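4/6/19

Governors' meeting ran over again. We had hoped to settle the post of site officer in the first half hour and it took most of the evening. Two candidates were left after the interviews, and both could have done the job. We went for Dilwyn Morgan in the end. He has 26 years behind him at Bowen, mostly looking after their yards and gates, and he gave straight answers. Nerys Watkins wanted someone with school experience and said so twice. She voted for him all the same.

He starts after half term if his checks come back. I have to write to the other candidate tomorrow and I am not looking forward to it.

The lower gate came up next. Elis Ifans read out the quote from Zostent for the new lock and entry phone – over 400 pounds more than we were told in April. He will ring them and ask why. Until then the gate stays on the old bolt, and whoever is on the early turn will have to walk down and open it by hand. I said I would do mine as usual.

Weronika Wróbel asked about the late bus from Getivdale. The driver has been dropping the children on the wrong side of the road, and a parent has written in. I have the letter here. It is a fair letter. We agreed to ask the council for a proper stop, and to have a member of staff at the kerb in the meantime. She will draw up the rota. 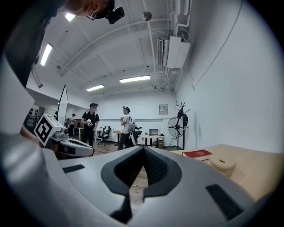
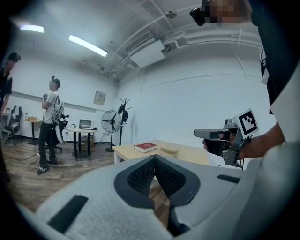

*Hand-held grippers, wooden floor behind.*

Home by half past nine. Had soup and read through the visitor policy, as I had promised to have comments ready. The part on signing in is clear enough. The part on contractors still says they must report to the secretary, and the office is shut by four, so that wants changing. I pencilled in "site officer" and left the rest alone.

Dwynwen Gwilliam rang late about the sports day first aid list. She is short of names for the afternoon. I put myself down for the long jump end and said I would ask at Pirkitz, where they train their people every spring.

Must find the spare key to the filing cabinet. Letter to the candidate first, then the bank.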